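Fri 13 February - studio notebook, wall piece for the Staker show

Second ground coat went on the Kisik panels first thing. The colour has settled darker than the November tests, but I can live with it. Panel 5 still has a ridge along the left side where the first coat dragged. Sanded it back with 2000 grit, which was too fine for the job, and finished with a scraper.

Mixed a new batch of glue size, 296 g water to 30 g dry, soaked overnight. A bit thick. Next time warm it longer before straining.
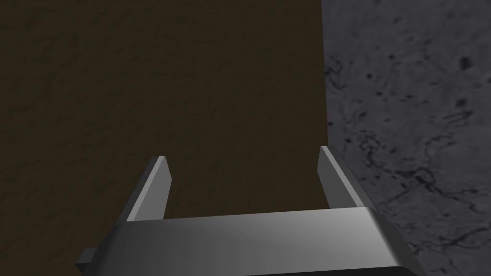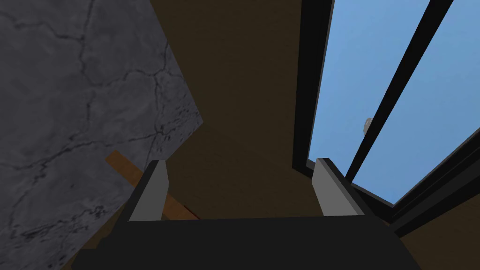 The gallery wants the hanging plan by the end of next week. I've drawn it with the panels butted together, no gap, and the Abdel Hamid drawings on the return wall at eye height. Might still move those to the back room - the light there is greyer and the pencil holds up better.

Plidix sent the wrong cleats again. Whoever is in on Monday, please ring them and ask for the long ones. Don't open the other box, it's going back.

Title still undecided. Leaving it off the label draft for now.

To do: edges, second coat of size on the spare, return the borrowed clamps.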